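Chapter 6
Looking After a Two-Armed Bench Cell

By now you have met most of the parts that go into a small robot cell, and you may be itching to get one running. Before you do, I would like to spend a chapter on the slower business of keeping one in good order. It is the part of the work I have come to enjoy most, usually with a mug of coffee nearby and the radio on low, and I hope a little of that rubs off on you!

Our companion for the chapter is the kitchen cell at Timside, a pair of arms set up over a countertop to handle bowls and a dish rack. It is a friendly cell to learn on. The jobs are ones you have done yourself a thousand times, so when an arm does something odd at the rack you will notice it right away, long before you can say which joint is to blame.

We will begin with cables, as I always do. A cable on a moving arm bends every time the arm bends, and the Timside log shows 1,604 cycles between the last two cable changes. Run each arm slowly through its full reach and watch the slack. You want a loose, easy loop that never pulls tight at the far end of the move and never drags across the rack on the way back. Then feel along the sleeves with the power off, paying extra attention near the brackets, where rubbing tends to start.

After the cables come the joints, the wrist mounts and the gripper fingers, in that order. The lights on the joint housings should all be green before you let the arm near a bowl, though a green light only tells you the joint has power and is talking to the controller. It will not tell you about a loose screw (I learned this one December, with a whole shelf of bowls at stake). 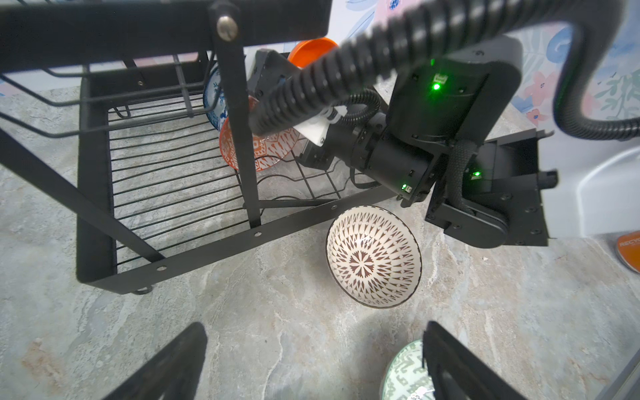

Finger wear is harder to judge, and we will give it a section of its own. Patterned bowls, plain bowls, deep ones and shallow ones all load the fingers a little differently, so a grip that feels fine on one rim may slip on the next. Keep a short list of the bowls you test with, and use the same ones each time. The Timside routine takes around 24 minutes once you know it, and a good deal longer the first time through, so please don't rush.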